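Omcombe Players Forum > Wardrobe and Costume > Hire, Purchase and Care

Topic: Sizing and return terms for the Girketti cloak sets

wardrobe_desk
Moderator
Members are asked to read the following before placing orders for the December production. The wardrobe department has decided to purchase 23 Girketti cloak sets for the chorus. Each set consists of a hooded cloak, a tunic and a belt. Principals will continue to wear garments from our own stock. Chorus members should submit chest and height measurements in this thread or by private message. Measurements must be taken over the clothing you intend to wear underneath.

pinandhem
Thank you for the notice. I wish to record a concern about the sizing. The Girketti chart lists a single adult size with a chest of up to 50 inches, and the tunic is cut straight from shoulder to hem. On our smaller members it will require taking in at both side seams. Has time been set aside for this work?

wardrobe_desk
Moderator
Two evenings have been reserved for alterations. The belt will gather a good deal of the fullness, and we do not expect every tunic to need attention.

stage_left_linda
I must respectfully disagree with the choice of supplier. We used Girketti tunics in the spring and the neck fastening failed on several of them before the second performance. The Drurkon set costs more, but the seams are finished and the cloak is lined. A garment that has to be repaired twice is not a saving.

quartermaster50
The difference in price deserves to be stated plainly. Our allowance for the chorus is 300 dollars after shoes and wigs are paid for, and that comes to roughly 13 dollars a person. The Drurkon set cannot be had at that price, with or without a group discount. I would also point out that the spring tunics were the older style with a hook and eye. The current ones close with a tie.

stage_left_linda
I accept the correction regarding the fastening. My objection to the unlined cloak stands. Under our lights the fabric is thin enough to show the outline of the costume beneath it.

pinandhem
A half lining across the shoulders would address that. Plain black cotton is sufficient, and there is a quantity of it in the second cupboard. I would not attempt a full lining on that fabric, as the hem will drop unevenly.

oldprompter
May I ask about the return terms? The Harms shop, which supplied our capes in the past, accepted unworn items for exchange. I have not been able to find a similar statement for Girketti.

wardrobe_desk
Moderator
Unworn sets may be exchanged if the packaging is intact. Please do not remove the hang tag until your fitting has been completed. Hoods that have been in contact with makeup will not be accepted.

quartermaster50
On the matter of care, the label calls for hand washing in cool water. Members who machine washed the spring tunics found that the trim bled into the body of the garment. I suggest that all washing be done by the department and not at home.

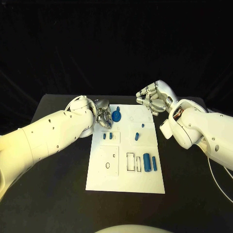
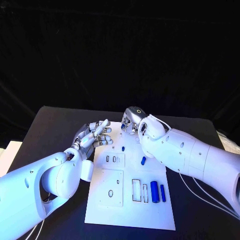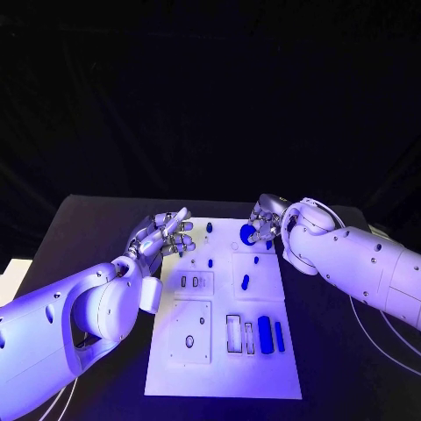
I suggest further that each cloak carry a cloth name tape inside the collar. Safety pins leave holes in this fabric and should not be used for labels at any point.

pinandhem
I support both proposals. I would add that the belts should be stored flat. The foam backing creases when rolled, and the crease does not come out.

stage_left_linda
I have no objection to name tapes. I remain of the view that home washing is acceptable for experienced members, and I would ask that the department not make it a general rule. Some of us have cared for our own costumes for many years.

wardrobe_desk
Moderator
The department will wash the cloaks and tunics. Members may care for their own undergarments, tights and gloves. The order will be placed once all measurements have been received. Those still outstanding are the altos and two of the basses.

oldprompter
Bass, height six feet one, chest 44, measured over a sweater. I would be grateful for the longest cloak available.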